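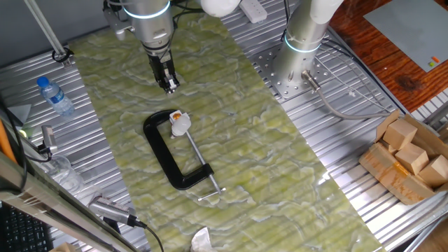 The Prollwood Bench Chores Collection records robot arms attempting the small, unglamorous jobs that precede and follow skilled work in a shop or a home: picking up, putting away, turning over, clearing. It was assembled to give a measured answer to a question put to us regularly by trades colleges and home-support agencies, namely whether machines can do these chores yet. Hand tools left out on a bench form the largest group. A black C-clamp lying on its side, with its screw rod and sliding T-handle at an angle to the gripper, is a representative starting condition: the object is rigid and familiar, yet it offers few places where two parallel fingers can close securely.

Version 1.2, released 6 October 2019. Maintained by the Venter Laboratory for Assistive and Workshop Automation. Correspondence should be directed to Olga Ocampo, data steward.

## Contents

The release comprises 700 recorded attempts across 23 chores. Each attempt is stored in its own folder with synchronized video, joint positions, gripper state and a short outcome record.

| Group | Typical chore | Outcome at this release |
|---|---|---|
| Hand tools | Return a clamp to its rack | Partial |
| Containers | Stand a tipped bottle upright | Mostly reliable |
| Small parts | Return blocks to a box | Reliable |
| Soft goods | Fold a tea towel in thirds | Unreliable |
| Surfaces | Wipe a bench mat | Partial |

"Reliable" is used only where the chore was completed without operator intervention in at least 70 per cent of attempts. "Partial" means that the object was grasped but was frequently set down in the wrong place or orientation.

## Collection procedure

Attempts were made under two control modes. In the first, a trained operator guided the arm remotely; in the second, the Sonel controller acted on its own. The mode is given in the `control` field and should never be inferred from the video, as the two can look very similar.

An attempt was closed when the chore was finished, when the operator stopped the arm, or when the time limit was reached. The limit for tool chores is 30 seconds. Surfaces and soft goods have no fixed limit.

Objects were left as the previous user of the bench might leave them. Unrelated items were not cleared away, and users training object detectors should expect clutter.

## Outcome records

- `completed`: the object is at its assigned place and at rest
- `grasped`: the fingers closed on the object and lifted it
- `dropped`: contact was lost after lifting
- `stopped`: the operator ended the attempt
- `note`: free text, in English, not normalized

Records were entered by the operator on duty and reviewed by a second reader. Disagreements are preserved in `review.csv`.

## Findings to date

The controller manages blocks and upright containers well. It does poorly with clamps, whose weight sits away from the obvious grasp and causes them to swing once lifted — a fault also noted with pliers and trowels. Cloth remains beyond it. We do not consider any system tested here ready for unsupervised use in a home or an apprentice workshop.

## Known limitations

All recordings come from the Flistness site. Lighting varies little. Left-handed tool layouts are absent and are planned for the December release.

## Licence

Use for research and teaching is permitted with acknowledgement. Commercial use requires written authorization from the data steward.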